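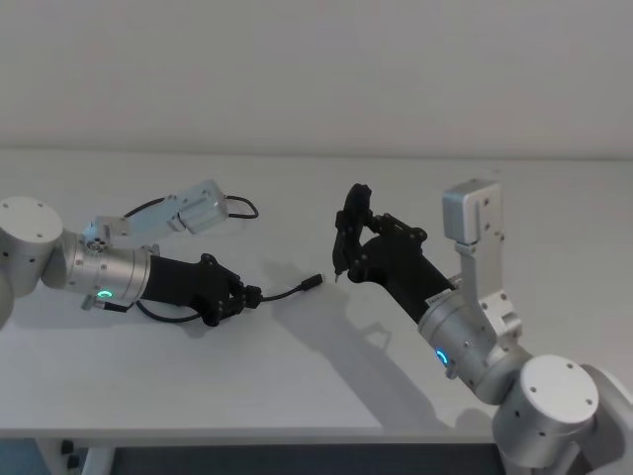

The Black Cable Gallery

Room 804 at Tondov has a white table, a pale wall and a decent kettle. It also had a Clemik storage tin with 34 cables in it, every one of them black and most of them tied to at least two others. The tin had been described on the shelf label as "sorted". I would like to meet the label.

We spent a December afternoon going through it. The pictures on this page are of the black cable at the bench, with a word or two about each and rather more about cables in general, a subject on which I have become difficult at parties.

1. The USB cable

A small black plug with a slim metal tip, and the usual slack loop lying on the tabletop. I have never met a USB cable that didn't want to lie down. Coil one up neatly, tuck the end in, leave the room for a cup of tea, and it will have made other plans. Ours all go in figure-of-eights now, with a paper tag near the plug saying what it fits. Two of the tags say "unsure" and I stand by them.

2. Collars and sleeves

A silver collar and a black sleeve on a cable plug. The collar gets all the glory, but the sleeve has the harder life, being the part people bend when they can't be bothered to reach for the plug. If you learn one thing from this page, hold the plug and leave the lead alone. There was a sign to this effect in 804 for years, held up with a bit of old cable.

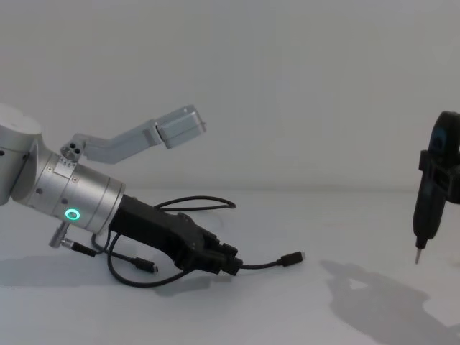 One reader writes in to say that tags are for amateurs and that coloured tape is the only civilised system: red for power, yellow for data, green for anything found behind a radiator. The same reader bought a Tikus tape set with 60 rolls in it, has used three, and would like to know if we want the rest.

We do, as it happens. Green especially.

3. Tip and bit

Pale tabletop again, a thin black cable with a little silver metal tip, and just above it a black hand tool with a short silver bit. There's only a small distance between the two. I like a pale surface for this kind of work, as dropped bits show up on it straight away, along with every biscuit crumb since the summer.

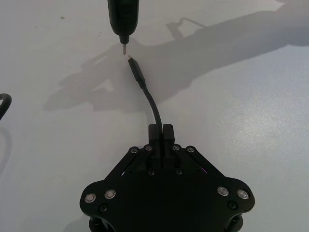

The tools live in the top drawer, bits facing left, and go back there at the end of the day. That's the rule, anyway. The cables hang on the Pacheco rail by the door, which cost 400 and came without screws.

The Clemik tin is now full of tape.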